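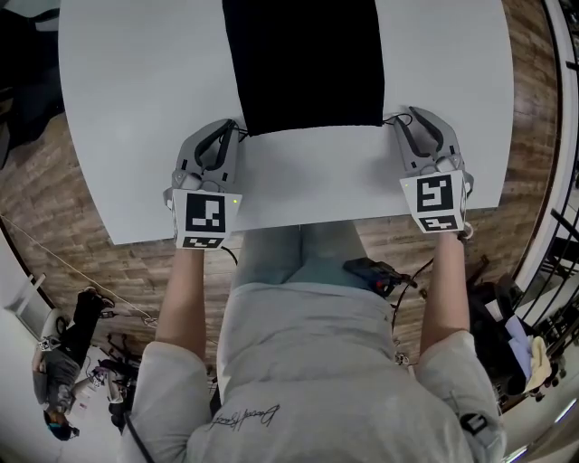

Teaching by Hand: July at the Limen Workshop

Welcome, and thank you for stopping by our gallery page! Limen is our little project on showing a robot a chore instead of programming it, which mostly means a lot of patient people doing laundry at a table, over and over, while the grippers keep track of how their hands move. Over the month we gathered 2395 demonstrations, and 94 of those came in on one very cheerful afternoon that ended with cake from the bakery on the corner.

The dark cloth and the gray hand-held grippers
One gripper to each hand, and one hand to each of the near corners, is how we like everybody to begin a fold. The black-and-white markers on the backs let the software work out where each gripper is, so we ask people to keep their sleeves well clear of them (pushed up to the elbow is just right) and to move a bit more slowly than they would at home.

Sølve Hovland wrote the folding instructions, all 6 versions of them, and Britt-Marie Midtbø has been wonderfully stubborn about throwing out any take where a corner slipped. She went through 123 of them in a single sitting, bless her, and still answered everyone's questions afterward.

Many thanks to our friends at Backlund for the long loan of the room. Towels are next, and after that, if we're feeling brave, fitted sheets. Do write to us if you'd like to come and fold!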